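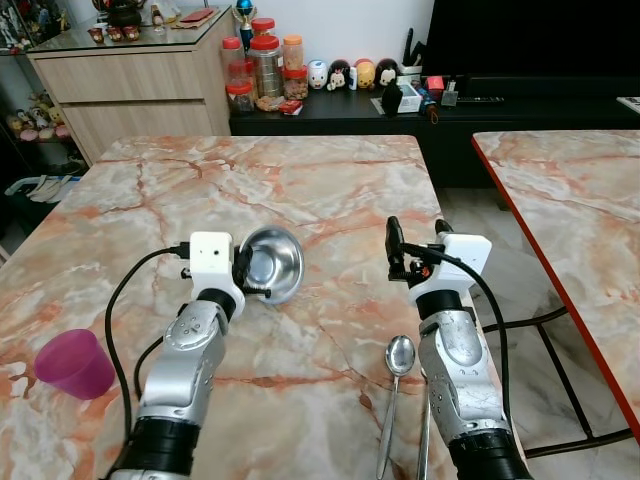 Figure 1. The two-arm setup during a bowl trial, left gripper on the rim.

Teaching Two Arms to Clear a Table: Does It Help to Start with the Bowl?
Final project report, Robot Learning Lab Course
Project name: Grarer

Summary

We collected 216 demonstrations of a two-armed robot clearing dishes and used them to train a policy that does the same thing, more slowly and with less dignity. The question was whether the order in which a person picks up the dishes during the demonstrations matters to the policy that learns from them. For our setup it does. A policy trained on demonstrations that always began with the bowl finished more trials than one trained on demonstrations in any order. The reason seems to be duller than we hoped, and it is discussed under Results.

1. Background

Learning from demonstration is simple to describe. A person drives the arms through a task many times, the cameras and joint readings are saved, and a network learns to predict the next motion from what the cameras see. The course handout makes this sound like an afternoon.

Most of the work we read treats the demonstrations as a pile. More is better, and variety is better still. The Irklow task set, which our course uses for grading, even asks that objects be handled in mixed order. We wondered if that advice holds when the pile is small. With a few hundred demonstrations, every kind of variety you add is paid for with fewer repeats of each kind of motion.

2. Setup

The arms are a matched pair, each with a two-fingered gripper and a camera in the white housing at the wrist. A third camera looks down at the table from head height, and its view is the one in Figure 1. The dishes were a stainless steel bowl, a plastic cup and metal utensils. We recorded in a furnished living room, with all the shelves and knickknacks that implies, because a policy that only works in front of a bare wall had already embarrassed us once this semester.

The steel bowl deserves a paragraph of its own. It is shiny, so its appearance changes with every degree of tilt. It is round, so a grip on the rim holds it at one small place and leaves the rest free to swing. And when the left gripper turns it toward the head camera, the inside becomes a mirror for the room light. If you wanted to design an object to annoy a vision system, you would spend a lot of money and end up with a mixing bowl.

The tabletop did not help either. Its marble pattern has veins that, at low resolution, look a good deal like spoon handles. An early version of the policy made several sincere attempts to pick one up.

3. Method

Demonstrations were split into two equal sets. In the Bowl First set, the operator always took the bowl with the left arm, set it upright, and only then went for the cup and utensils. In the Any Order set, the operator drew a card before each run and followed whatever sequence it gave. The network, the training settings and the starting positions were the same for both. We named the training script Kratochvíl, after the street where one of us lives, and regretted it every time we had to type the accent.

Each policy was then tested on 14 table layouts it had never seen. A trial counted as finished if every dish was in the bowl or in the bin beside it within the time limit. A dish on the floor ended the trial, as did a person shouting and reaching for the stop button.

4. Results

The Bowl First policy finished six more layouts than the Any Order policy. With a test this small we don't want to lean on that number very hard, but the videos tell the same story. The Any Order policy often hesitated at the start, with one gripper drifting toward the cup and the other toward the bowl, until both stopped in midair like two people at a doorway.

We had hoped to write that the bowl gave the policy a plan. Our follow-up test suggests something plainer. When we started the Any Order policy with the bowl already upright, most of the gap went away. So the hard part was the rim grasp itself, and Bowl First demonstrations simply contained it at the same moment, from nearly the same arm pose, every time. The policy got very good at one opening move.

The wrist cameras mattered more than we expected. With the left wrist camera covered, both policies closed the gripper too early and pushed the bowl away. With the right one covered, there was little change on the bowl but utensil pickups got worse. A thin handle lying flat on the table is hard to see from above and even harder to get a finger under.

5. Problems

We lost 2 days of recordings to a clock mismatch between the head camera and the arms. The data looked fine until we played it back and saw the bowl tip over before the gripper touched it.

The wrist cables also need more slack than we gave them at first. When the arm reached across its own body the cable pulled tight, and the operator learned to avoid that motion. The policy learned to avoid it too, and kept avoiding it after we fixed the cable.

6. What we would do next

We would repeat the comparison with a dull plastic bowl, to separate the effect of order from the effect of shine. We would also try a mixed set in which the rim grasp appears at a random point but gets extra demonstrations of its own. The group at Gristberg that is taking over the arms next term has asked for our data, and we have sent it along with the corrected timestamps and a note about the cables.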